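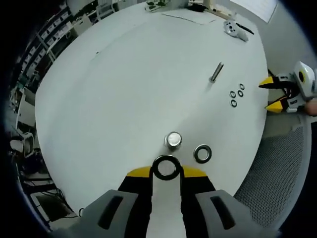
My grandfather kept his washers in a tobacco tin, and when he died the tin came to me, along with a hat and a strong opinion about Bevby screwdrivers. The hat has gone. The opinion has held up. The tin is on the shelf over my desk and I have never once found in it a washer of the size I was looking for.

I want to say a word in favour of small hardware laid out on a table. By small hardware I mean nuts, bolts, washers, O-rings, short rods and posts, and those rubber rings that fall out of things when you unscrew them and which you then spend the evening denying were ever in there. By laid out I mean flat, in the light, with space between, where you can see what you've got. It sounds like a modest position. It has cost me one friendship and a good part of a Friday.

The friendship was with Nicanor Manríquez, and it recovered, though it was touch and go in June. Nicanor believes in the jar. Every bolt he has ever owned lives in a jar that once held pickled onions, and when he wants one he upends the lot on to a newspaper, paws through it, takes what he wants and funnels the rest back. He says this is quick. I have stood and watched him do it for an M6 nut, and I could have walked to the shop, had a conversation about the weather and walked home.

His argument, which I'll give fairly, is that sorting is a hobby that dresses up as work. People who sort bolts never bolt anything. He points to my garage, where there is a rack of little drawers made by Dindent, each with a label in my best handwriting, and a gate leaning against the wall that has been waiting for its hinges for two winters. I concede the gate.

But the drawers and the table are different things, and this is where I part company with the tidy people as well. A drawer is where hardware goes to be forgotten in an orderly manner. I bought the Dindent rack in a fit of virtue, spent three evenings filling it, and have since learned that once a washer is behind a label you stop believing in it. You go and buy another packet. I own, at the last reckoning, 1,211 washers, and I know the figure because my niece was bored one wet afternoon and I was paying by the hundred. She found 19 that were really coins.

The table asks less of you. You put out what the job needs and perhaps a little more, you push like towards like, and you look at it. That's the whole method. A bolt stood on its head is a fine thing to look at, and it doesn't roll. Washers lying flat will keep each other company all morning. A rod is more trouble, being a rod, and will set off for the edge the moment you turn to find your glasses, so I put mine down in the crook of something heavier.
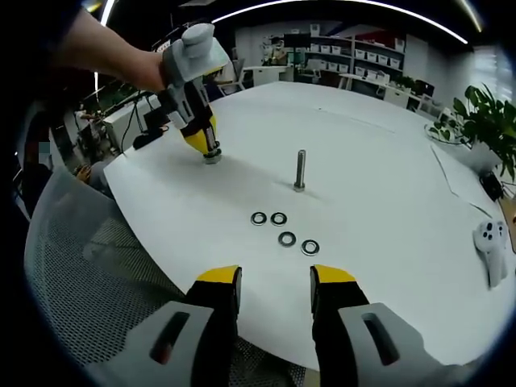
Paper underneath is the other thing. I came to it late, through Tharushi Khan, who used to strip sewing machines for a living and wouldn't undo a single screw until there was a clean white sheet beneath it. I thought it was fuss. Then I dropped a black O-ring on my black workbench and it has never been seen again — I assume it's still there, in plain view, having the time of its life. On white paper a black ring is simply a black ring. You can also write on paper. Tharushi drew a circle round each part as it came off and put a number in it, so that her tabletop looked like a very dull treasure map, and she put machines back together with nothing left over. I have never managed that. I once rebuilt a Jisport bicycle pump and had enough left for most of a second pump.

A round table, if you can get one, beats a square one. I can't defend this properly. A square table has corners and corners collect mugs, and then post, and then a thing you are meant to be returning to a neighbour. A round one gives clutter nowhere to get its back against the wall. Mine came second-hand from the Jafarzadeh café when it shut, and it wobbles, and under one foot there is a folded beer mat doing a job for which I own 1,211 more suitable objects.

What I really object to in the jar, I think, is that it makes every bolt the same bolt. Tip them out and you have a heap, and a heap is only ever a nuisance. Put five or six on a table with a bit of room and you start noticing that this one has a flange, and that one has been cross-threaded by an idiot, and the idiot had your handwriting. I've caught more mistakes by staring at parts than I ever have by fitting them. Fitting is when you stop looking.

Nicanor read a draft of this and says that he could have hung the gate in the time it took me to write it. He came round with the jar to prove it. We emptied it on to the café table, on a fresh sheet of paper, at my insistence, and he stood there for quite a while moving things about with one finger. He found a wing nut he'd been missing since his last flat. He had the washers in size order before the kettle boiled and told me I wasn't to mention it.

We didn't get to the hinges.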